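Stories > Short Fiction > The Long Afternoon at Estthorpe

We use cookies to remember your reading preferences. Accept / Manage settings

14th May
By the Skoltetti Story Desk

My mother sorted medicine for the ward at Estthorpe for most of her working life, and she used to say that the hands learn a drawer before the head does. I thought of her a good deal the spring I was hired to teach Andar.

Andar was the robot, or at least that was the word taped to the door of the room where we kept it, and after a week or so I couldn't have called it anything else. The job was simple to explain at a dinner table, which I liked, having held several jobs that weren't. I put on a headset and took hold of 2 grips, and when I moved my hands, Andar moved its hands, and everything we did together was saved so that one day it could do the same without me. The company, Mokgethi, wanted 432 good runs of the medicine cart before summer. A good run meant you opened the top drawer, picked up whatever the sheet told you to, held it clear over the cart, and put it back where it belonged without knocking anything over.

I was terrible at first. I'd run a household and raised two boys and iced more birthday cakes than I care to remember, and I could not pull open a drawer! I'd go at the handle the way I would at home, all in one go, and the whole cart would come rolling toward me like a friendly dog. The young woman who trained me was very kind about it. She told me to stop thinking about the gripper and think about the drawer, and then she went off to get her lunch, and I sat there with my arms out in front of me, thinking about the drawer as hard as I could.

By my 54th good run something had loosened. I had found that if I hummed, my wrists behaved, and so I hummed, mostly the slow hymns, the ones with plenty of room in them. The trainer asked me once whether the humming would get into the robot. I said I hoped so. She laughed, but I noticed that she wrote something down.

What I hadn't expected was how much of my mother would come out. She had a way of pausing once she'd picked a thing up – just a breath, with the bottle held up where she could see it – before she did anything else with it. She never explained that pause to me and I never asked. I was a child doing homework in the corner of the supply room, and it was only a thing she did, like tucking her pencil behind her ear. Now there I was with the headset pinching my nose, and each time the gripper closed I'd stop for that same breath without ever deciding to.

The trainer played back one of my afternoons for me, and I asked her to stop it partway through.
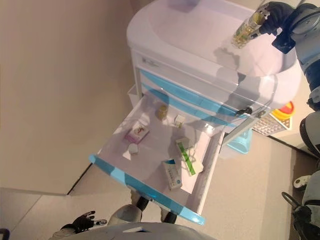
It was the pause, you see. I'd have known it anywhere. The drawer was pulled all the way out, the boxes lay every which way, and that one little glass vial was being held up over the lid as though somebody meant to read it properly before going any further. I must have looked for quite a while, because the trainer asked if there was a problem with the run, and whether she ought to throw it out. They did throw them out, if you dawdled.

I told her no, please keep that one, and would she mind keeping the others like it too. She thought it over. There was a rule about wasted seconds, and she was a person who respected a rule, but she pulled her chair in beside mine and we watched it through again from the beginning. Then she asked me what I was humming.

I told her, and she didn't know it, so I taught her the first verse while we waited for the arms to go back to their starting place. After that I put the headset on again and reached for the drawer.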